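Grakuswood Shared Workshop
Progress report to the Sudow Fund
4 December 2019

1. Summary

The workshop was awarded support in August to build a low-cost tabletop arm for sorting small hand tools and stationery. The arm is assembled and running, and the project remains within the approved budget. Work has now moved to grasping.

2. Gripper and wrist camera

The first set of fingers, cut to the Zavar pattern, flexed under load and was withdrawn. The replacement set is in use on the wooden bench top. Thin, round items have been given priority in this period, as they were the weakest group in the August trials.

The Sharpie fine point marker is the reference item for this group. The arm approaches with both fingers open, one on each side of the barrel, and the wrist camera gives the operator a close view of the alignment before the fingers close. 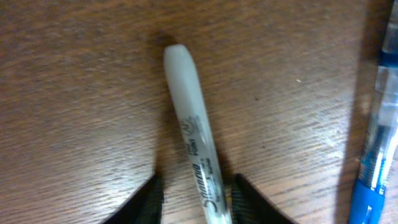

3. Results to date

The arm has completed 363 logged attempts over 38 sessions. Most failures occurred when the item lay at an angle to the fingers - a correction to the wrist rotation is being tested.

4. Expenditure and next steps

Spending stands at 36 percent of the award. The remaining work is a second wrist motor, ordered from Sampaio, and a written build guide for members. The workshop requests no change to the agreed schedule.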